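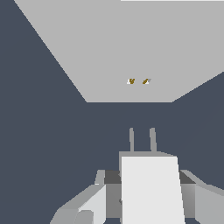 Speaker notes - winter walking talk, village hall, 5 pm start

Slide 1. Hello, thanks for coming out in March weather. Say who I am, say Tamara Mocanu is doing the second half (maps and huts). Phones off. Tea after.

Slide 2. Why snowshoes. Grew up thinking snow meant skis or staying in. Wrong for years. First proper go was above Celley, hired shoes, wrong gloves, fell over in the car park. Loved it. Pause for laugh, if any.

Slide 3. The route. Celley to the Imer hut. 448 metres of climb, all of it before lunch. Forest first, then the open bit where the wind gets you. Don't read out the whole list of turnings, its on the handout.

Slide 4. Kit. Go quick here, people ask anyway.
- poles with the big baskets
- 2 pairs of gloves, one stays in the bag
- flask
- thin layers, you will sweat on the way up
- head torch even if you're planning to be down by three
Mention hire prices change every winter, ring first.

Slide 5. Valentin Văduva story. He took us up in cloud, stopped every few minutes to look behind him. Thought he was tired. He was learning what the way home looked like. Best thing I picked up all trip. SLOW DOWN for this bit, I rushed it last time.

Slide 6. Avalanche. Be serious. Read the bulletin the night before and again at breakfast. If the hut warden says no, have soup and go home. I am not qualifed to teach this, say so, point at the course leaflet by the door.

Slide 7. Bad snow years. Two winters back we walked to Imer on mud and dead grass with the shoes strapped on our backs. Still a good day. Someone will ask about climate, keep it short, only say what I saw.

Slide 8. Money. Whole week for five of us came to 4000 euros, trains included, flights not. Could be done cheaper without the last night. Worth it for the bath.

Hand over to Tamara. Move the laptop lead BEFORE she comes up.

If short of time drop slide 7. Questions at the end, repeat them for the back row.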